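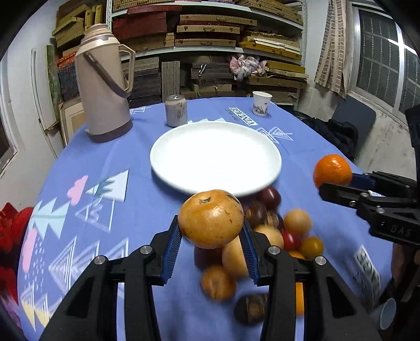

Our module was called Grokel, and its job was to look at what a hand-held gripper sees and decide when a grasp starts and when it ends. Krystyna Wasilewska wrote the labelling tool and I wrote the segmenter, which is the part that did not work until January. The first version found the largest round thing between the jaws and declared it grasped. That goes well enough on a bare bench. Put a squat orange-tan fruit between two ribbed blue pads, with a heap of other round fruit showing through the gap underneath, and the segmenter becomes very confident about the heap. The big white plate did not help either, being the roundest thing on the table and, according to version one, frequently held.

Version two dropped the search for roundness. It first finds the two pads, which are dark blue and ribbed and sit in much the same part of every image, and then asks whether the patch between them moves with the pads or with the table. If it stays put relative to the pads for 5 images in a row, we call it a grasp. The idea was Ariel Macaraeg's. I had argued against it for a fortnight and then implemented it in an afternoon.

A second gripper coming in from the side was harder. It carries the same blue pads, so our pad finder would happily pair one pad of ours with one pad of theirs and report an object as wide as the table. We now reject any pair that is further apart than the jaws can open. This is obvious, and took us 30 commits.

Testing

We hand-labelled 200 clips using Krystyna's tool, Trallaser, and compared the start and end of each grasp with what the segmenter said. Version two got both ends right in 127 of them. Most of the misses were late endings: when a fruit is set down gently the pads stay near it for a while, and the software is reluctant to let go. Motion blur accounted for most of the rest. The patterned tablecloth, which I had blamed in two separate progress meetings, was responsible for very little.

Left undone

The pad colour thresholds are still typed in by hand – they live in a file called final_final.cfg, for which I apologise to whoever inherits it. Trallaser cannot undo more than one step. We also meant to try a learned classifier for the release, and Krystyna has a branch with the data loader finished and nothing after it.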